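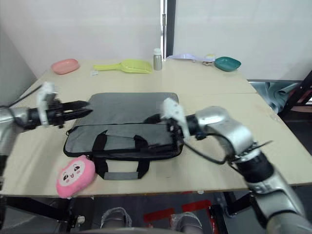 Photo: Cleltthorpe Shared Workshop

Two-armed bench robot takes on a laptop bag

10 April 2021

Members of the Cleltthorpe shared workshop have moved their two-armed robot, Savus, on to soft goods. The current task is a gray padded laptop bag laid flat on a wooden table, with one arm working from each side. Each arm ends in a gripper with black fingers and a white bracket.

The build began in December and has cost $2,099 so far, not counting the arms, which were bought used. Members wrote the control software themselves and named it Indari.

Zippers and straps are the hard part, according to the group's build log. Fabric shifts when it is pulled, so the arms have to share the job. The group plans to record 200 runs with the bag before changing the grippers.

The workshop will post the wiring plans and parts list on its website. Membership is open to adults in the area.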